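인쇄 | 이메일로 보내기

발표자 노트: 그림자로 높이 읽기 (Miranda 프로젝트, Skodcombe 워크숍)
최종 수정: 17/03/2024

[슬라이드 1. 제목]

인사는 짧게. 이름, 소속(Orkberg 조작 연구실), 공동 연구자 텔모 알카라스와 다미안 쿠아우틀레(Telmo Alcaraz, Damián Cuautle) 소개. 오늘 할 이야기는 한 줄이다. 카메라 하나만 달린 작업대에서 숟가락 끝이 바닥에 얼마나 가까운지를 그림자로 알아낼 수 있고, 그걸 모방학습 정책에 가르치면 투명한 그릇 위에서도 집기가 눈에 띄게 좋아진다!

제목 슬라이드에서 너무 오래 있지 말 것. 지난번 연구실 리허설에서 여기서만 한참을 썼다.

[슬라이드 2. 손을 들어 주세요]

청중에게 물어보기: 유리로 된 물건을 깊이 카메라로 찍어 보신 분? 아마 손이 많이 올라올 것이다. 그다음 질문: 그 깊이 값을 믿으시는 분? (여기서 웃음이 나오면 잠깐 기다린다.)

유리는 빛을 통과시키고, 꺾고, 일부만 되돌려 보낸다. 그래서 구조광이든 스테레오든 유리 앞면을 놓치고 뒤쪽 바닥을 읽거나 아예 빈 값을 준다. 컵이면 그나마 크기라도 있어서 대충 둘러싸는 상자를 만들 수 있는데, 납작한 유리판은 정말 난감하다. 높이가 얼마 안 되고, 바닥이 그대로 비쳐 보이고, 그 위에 숟가락이 얹혀 있으면 숟가락이 테이블에 누워 있는 것처럼 계산된다. 그러면 그리퍼가 너무 깊이 내려간다. 결과는 다들 아시는 그 소리다. 딱!

[슬라이드 3. 과제 설명]

과제는 일부러 소박하게 골랐다. 티스푼을 집는다, 유리컵에서 원두를 한 숟갈 뜬다, 머그에 옮긴다, 숟가락을 제자리에 돌려놓는다. 네 단계. 설명하는 데 몇 초면 되는 과제인데 조작 연구에서 어려운 것들이 꽤 많이 들어 있다. 가늘고 가벼운 도구, 투명한 용기, 낱알로 된 내용물, 도구를 든 채로 하는 접촉.

커피를 고른 이유를 묻는 사람이 꼭 있다. 다미안이 쌀과 렌즈콩도 해 봤는데 원두가 제일 까다로웠다. 모양이 길쭉하고 한쪽이 납작해서 숟가락 가장자리에 걸쳐 있다가 뒤늦게 떨어진다. 뜨는 순간에는 성공 같은데 옮기는 중간에 실패하는 일이 잦다. 연구하는 입장에서는 아주 고마운 성질이다.

이 슬라이드에서는 방법 이야기를 꺼내지 않는다. 과제가 머리에 그려질 때까지만.

[슬라이드 4. 기존 방법 세 갈래]

빠르게. 이 청중은 대부분 알고 있다.

첫째, 투명 물체용 깊이 보정 네트워크. 잘 되지만 학습 데이터에 없던 얇은 판에서는 보정이 바닥 쪽으로 끌려간다. 우리 작업대에서도 그랬다.

둘째, 손목 카메라를 추가하는 방법. 좋다! 우리도 좋아한다. 다만 숟가락을 쥐고 나면 그 숟가락과 손가락이 화면을 많이 가린다. 그리고 배선이 하나 늘어난다. Orkberg에서 팔을 여러 대 돌려 본 사람은 배선 하나의 무게를 안다.

셋째, 힘 센서로 닿을 때까지 내려가기. 단단한 테이블에서는 확실한 방법이다. 투명한 원판 가장자리를 누르면 원판이 미끄러지거나 들려서, 닿았다는 신호가 와도 그게 어디에 닿은 신호인지 알기 어렵다.

세 방법을 깎아내리는 말투가 되지 않게 조심. 우리 방법은 이 셋과 같이 쓸 수 있고, 뒤에 나오는 실험에서 힘 센서와 합친 결과도 있다.

[슬라이드 5. 아이디어]

여기가 내가 제일 좋아하는 부분이다. 천천히.

손가락을 책상 위로 내려 보라고 청중에게 부탁한다. 각자 앞에 있는 책상이면 된다. 손가락 끝과 그림자 끝이 점점 가까워지다가 닿는 순간에 만난다. 사람은 이걸 아무 생각 없이 쓴다. 한쪽 눈을 감고도 책상을 톡 칠 수 있는 데에는 이 만남이 꽤 큰 몫을 한다.

로봇 팔도 작업대 위에 그림자를 떨군다. 그런데 우리는 오랫동안 그 그림자를 잡음으로 취급했다. 색 증강으로 뭉개고, 조명을 여러 개 달아 지우고, 배경 제거로 날렸다. 텔모가 회의 시간에 한 말을 그대로 옮긴다. "공짜로 들어오는 두 번째 시점을 왜 버려요?" 광원이 하나라면 그림자는 광원 자리에서 본 실루엣이니까, 기하학적으로 정말 두 번째 카메라와 비슷한 역할을 한다.

물론 실제 조명은 점광원이 아니다. 천장등은 넓고, 창문에서도 빛이 들어오고, 그림자 가장자리는 번져 있고, 여러 겹이 겹친다. 그래서 광원 위치를 풀어서 높이를 계산하는 고전적인 방식은 우리 방에서 거의 쓸모가 없었다. 우리가 한 일은 계산을 포기하고, 그림자와 물체 끝이 어떻게 모이는지를 네트워크가 직접 보고 배우게 한 것이다. 이름은 Ultlow. 텔모가 붙였고 약자는 아니다. 질문이 나오면 그렇게만 답한다.

[슬라이드 6. 작업대]

작업대 이야기로 넘어간다. 카메라는 고정 한 대, 로봇 쪽 보정은 처음에 한 번. 조명은 손대지 않았다. 낮에는 낮의 빛으로, 저녁에는 저녁의 빛으로 모았다. 다음 그림을 띄우고 몇 초 동안 말하지 않는다. 사람들이 숟가락 밑에 뭐가 있는지 스스로 찾게 두는 편이 좋다.
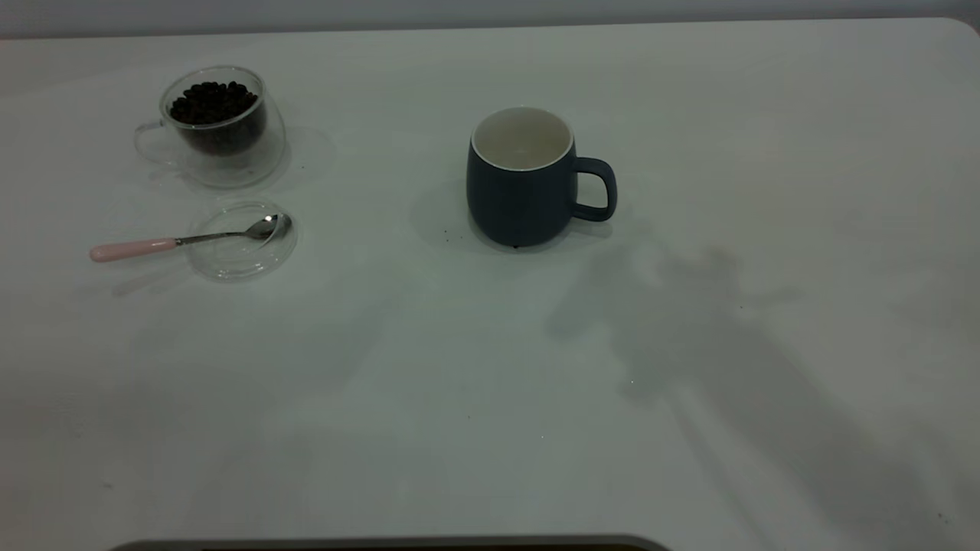 고정 카메라로 본 작업대. 왼쪽에 원두가 든 이중벽 유리컵, 그 아래쪽에 투명한 원판과 티스푼, 가운데에 빈 남색 머그.

처음 보는 사람은 대개 분홍색 손잡이부터 보고, 원판은 한참 있다가 본다. 얇은 둥근 테두리와 약간의 반사만으로 알아봐야 한다. 레이저 포인터로 테두리를 한 번 따라 그려 준다. 뚜껑인지 작은 받침인지는 과제에 상관이 없고 정책에도 알려 주지 않는다.

그다음 오른쪽의 큰 그림자. 마디가 꺾인 듯한 윤곽 때문에 팔의 그림자로 읽을 수 있는데 팔 자체는 화면에 없다. 나는 이 점이 너무 재미있다! 화면 밖에 있는 것에 대한 단서가 화면 안에 들어올 수 있다는 뜻이고, 그림자를 지우는 전처리는 이 단서도 같이 지운다. 경계가 흐리다는 것도 꼭 짚을 것. 또렷한 선을 기대하고 만든 검출기는 이런 화면에서 힘을 못 쓴다.

숟가락 밑에도 옅은 그림자가 있다. 뒷자리에서는 안 보일 수 있으니 확대한 슬라이드를 따로 준비했다(슬라이드 7, 말 없이 넘겨도 됨).

[슬라이드 8. 데이터]

시연은 모두 312개. 원격 조작으로 모았고, 조작자는 다미안과 나, 둘이다. 물체 위치는 매번 바꿨다. 빈 머그와 원두가 조금 담긴 머그를 섞었고, 원판이 있는 경우와 없는 경우도 섞었다. 원판이 없는 경우가 꼭 필요하다. 항상 원판이 있으면 네트워크가 그림자를 볼 까닭이 없고, 그냥 그 높이를 외운다. 첫 버전에서 그렇게 됐다. 성공률이 아주 예뻤고 우리는 며칠 동안 기분이 좋았다. 그러다 텔모가 원판을 치우고 돌려 봤고 그리퍼는 허공을 집었다.

시연마다 그리퍼가 숟가락에 다가가는 구간에 속도를 늦추는 규칙을 두었다. 이건 작지만 효과가 컸다. 사람이 원격으로 조작하면 자신 있는 부분에서 휙 내려가는데, 그러면 그림자와 끝점이 만나는 장면이 몇 장밖에 안 남는다. 늦추면 그 과정이 데이터에 촘촘히 남는다.

시연 도중에 원두가 테이블에 떨어진 것은 버리지 않았다. 떨어진 뒤의 화면도 정책이 만나게 될 화면이다.

[슬라이드 9. 방법]

그림 왼쪽부터 설명. 이미지 인코더는 평범하다. 질문이 나오지 않으면 구조 이름은 말하지 않는다.

핵심은 보조 과제 하나다. 인코더 중간에 작은 머리를 붙여서, 그리퍼 끝과 그 그림자 끝 사이가 다음 몇 프레임 동안 좁아지는지 벌어지는지를 맞히게 한다. 절대 높이를 맞히라고 하지 않는다. 좁아짐, 벌어짐, 모르겠음. 답은 로봇 관절 값에서 자동으로 나온다. 사람이 그림자에 선을 긋는 작업이 전혀 없다. 이 문장은 두 번 말해도 된다. 라벨 작업이 없다는 점을 리뷰어 둘이 모두 놓쳤다.

"모르겠음"을 넣은 건 다미안의 생각이었다. 그림자가 컵 뒤로 숨거나 화면 밖으로 나가면 억지로 둘 중 하나를 고르게 하지 않는다. 이 칸이 없던 버전은 창가 쪽에서 자신만만하게 틀렸다. 넣은 뒤에는 정책이 그런 자리에서 천천히 내려가는 버릇을 배웠다. 우리가 천천히 내려가라는 보상을 준 적은 없다. 시연 속도를 늦춘 것과 맞물린 효과라고 짐작하는데 따로 떼어 확인하지는 못했다. 짐작이라고 분명히 말할 것.

학습은 기본 정책을 먼저 돌린 다음 보조 과제를 붙여서 2000스텝 더 돌린다. 그게 전부다. 처음부터 같이 돌리면 보조 과제가 인코더를 너무 일찍 차지해서 원두 뜨기 쪽이 나빠졌다. 이 순서를 찾는 데 August가 통째로 들어갔다. (한국어 발표에서는 "팔월 한 달".) 

[슬라이드 10. 추론할 때는]

짧게. 보조 머리는 떼어 낸다. 실행 속도는 기본 정책과 같다. 새 센서도 없고 새 조명도 없다. 이미 작업대가 있는 연구실이라면 코드만 받아서 오늘 저녁에라도 해 볼 수 있다. 여기서 목소리가 커지는 버릇이 있으니 조금만 누를 것.

[슬라이드 11. 주요 결과]

평가는 669회. 원판 있음과 없음, 낮과 저녁을 섞은 전체 횟수다. Ultlow를 붙인 정책이 숟가락 집기에서 실패한 것은 그중 19회였다. 기본 정책의 막대는 같은 슬라이드 오른쪽에 있다. 숫자를 읽어 주지 말고 막대를 보게 한다. 차이는 한눈에 들어온다.

원판이 없을 때는 두 정책이 거의 같다. 이걸 꼭 강조하고 싶다. 깊이를 몰라도 되는 상황에서 우리가 뭔가를 더 잘하는 게 아니다. 이득은 거의 전부 원판이 있는 시도에서 나온다. 가설이 말한 자리에서 이득이 나왔고, 나는 이 막대를 처음 봤을 때 자리에서 일어났다.

실패한 시도의 내용도 보여 준다. 대부분은 손잡이가 그리퍼 안에서 돌아간 경우다. 높이는 맞았고 잡는 각도가 틀렸다. 나머지는 지나가던 사람의 그림자가 작업대를 덮은 순간과 겹친다. 이 영상은 인기가 많은데, 그리퍼가 멈칫하고 올라갔다가 다시 내려온다. 틀린 방향으로 내려간 영상도 같이 튼다. 잘된 것만 틀지 않기.

[슬라이드 12. 원두 뜨기]

숟가락을 집은 다음 이야기. 여기서는 개선이 작다. 유리컵 안에서는 그림자가 거의 도움이 안 된다. 벽이 두 겹이라 안쪽 원두 더미가 떠 있는 것처럼 보이고, 숟가락 그림자는 어두운 원두 위에서 사라진다. 검은 것 위의 검은 그림자라 할 말이 없다.

그런데 머그에 붓는 단계에서는 다시 조금 좋아졌다. 머그 안쪽이 흰색이라 숟가락 그림자가 안쪽 면에 떨어지는 게 보인다. 예상하지 못했던 부분이다. 안쪽이 어두운 머그로 바꾸면 이 개선이 없어진다. 다미안이 확인했고 영상은 부록에 있다.

[슬라이드 13. 정말 그림자를 보는가]

이 질문은 반드시 나온다. 먼저 답해 버린다.

실험 하나: 평가 때 화면에서 그림자만 밝게 칠해 지웠다. 집기 성공이 기본 정책 수준으로 떨어졌다.

실험 둘: 그림자를 지우지 않고 옆으로 조금 옮겨 붙였다. 그리퍼가 옮긴 방향에 맞춰 너무 일찍, 혹은 너무 늦게 손가락을 닫았다. 내가 보기에는 이쪽이 훨씬 강한 증거다. 지우면 뭐든 나빠질 수 있지만, 옮긴 방향에 따라 오류의 방향이 바뀌는 건 다르게 설명하기 힘들다.

실험 셋: 보조 머리만 남기고 라벨을 무작위로 섞어 학습했다. 이득 없음. 머리를 하나 더 달아서 좋아진 게 아니라는 확인이다.

실험 둘의 영상은 두 번 틀 것. 첫 번째는 그냥, 두 번째는 그림자 옮긴 방향을 화살표로 겹쳐서.

[슬라이드 14. 안 되는 것]

솔직하게, 빠르지 않게.

조명이 완전히 고른 방에서는 안 된다. 그림자가 없으면 읽을 것도 없다. Skodcombe의 공용 실험실이 그런 방이라서 우리 데모를 거기서 돌리려다가 스탠드 하나를 빌려 왔다. 스탠드를 켜자마자 됐다. 그 자리에서 손뼉을 친 사람이 나다.

어두운 테이블이나 무늬가 강한 테이블도 어렵다. 우리 상판은 무광 흰색이다. 가장 쉬운 배경이라는 비판을 받았고 맞는 비판이다. 체크무늬 천을 깔아 본 예비 결과는 있지만 횟수가 적어서 오늘 그래프에는 넣지 않았다.

카메라를 옮기면 다시 학습해야 하는지도 아직 모른다. 조금 옮긴 것까지는 버텼다. 크게 옮긴 실험은 하지 않았다.

조작자가 둘뿐이라는 점도 말한다. 둘 다 내려가는 버릇이 비슷하다. 버릇이 다른 사람의 시연이 섞이면 어떨지 궁금하고, 사실 오늘 온 분들 가운데 해 보고 싶은 분이 있으면 좋겠다.

[슬라이드 15. 힘 센서와 함께]

시간이 모자라면 건너뛴다.

그림자로 접근 속도를 정하고 마지막은 힘 신호로 멈춘다. 원판이 밀리는 일이 줄었다. 두 신호가 어긋날 때가 특히 흥미롭다. 그림자는 아직이라는데 힘은 닿았다고 하면, 대개 그리퍼의 다른 부분이 무언가에 걸린 경우였다. 지금은 이 어긋남이 나오면 팔을 올리고 다시 시작한다. 규칙 하나로 한 건데 꽤 잘 된다.

[슬라이드 16. 다음에 할 것]

세 겹, 네 겹으로 겹치는 그림자. 움직이는 광원. 그리고 텔모가 밀고 있는 방향인데, 팔이 화면 밖에 있을 때 그림자만으로 팔의 자세를 추정하는 것. 아까 작업대 그림을 잠깐 다시 불러내면 다들 무슨 말인지 바로 안다(슬라이드 6으로 돌아가는 단축키 확인). 

첫 결과는 거칠다. 팔꿈치 위치는 어느 정도 나오고 손목은 엉망이다. 그래도 카메라가 좁게 잡는 작업대에서는 쓸 데가 많을 것 같다. 너무 길게 이야기하지 말고 관심 있는 사람은 쉬는 시간에 오라고 한다. 노트북에 영상이 있다.

[예상 질문]

시뮬레이션에서 학습하면 안 되나? 해 봤다. 렌더링한 그림자는 가장자리가 너무 깨끗했다. 면광원을 여러 개 넣으면 비슷해지는데 우리 방과 맞추는 데 드는 시간이 시연을 모으는 시간보다 길었다.

반사는 왜 안 쓰나? 유리 테두리의 반사도 단서가 된다. 카메라와 조명이 조금만 달라져도 자리가 크게 바뀌어서 우리는 그림자부터 했다. 하고 있는 팀이 있으면 꼭 이야기하고 싶다.

숟가락 색이 영향을 주나? 분홍 손잡이는 확실히 찾기 쉽다. 전체가 금속인 숟가락으로도 돌렸고 위치 찾기가 조금 나빠졌다. 높이 쪽 오류는 늘지 않았다.

원두 개수를 세나? 안 센다. 머그에 한 숟갈이 들어갔는지만 본다.

코드는? Miranda 저장소에 있다. 학습 설정, 보조 라벨 생성 스크립트, 평가 영상까지. 시연 데이터는 정리 중이고 조작자 음성이 섞인 부분을 빼고 올린다.

[메모]

- 영상 소리 끄기. 실험 둘 영상에 내가 소리 지르는 부분이 있다.
- 슬라이드 5에서 불을 조금 어둡게 해 달라고 미리 부탁. 머리 위 등이 하나만 켜져 있으면 손가락 그림자가 잘 보인다.
- 포인터 건전지.
- 다미안이 앞줄에 앉는다. 원두 관련 질문은 그쪽으로 넘긴다.
- 시간이 남으면 체크무늬 천 영상. 예비 결과라고 먼저 말하고 틀 것.

인쇄 | 이메일로 보내기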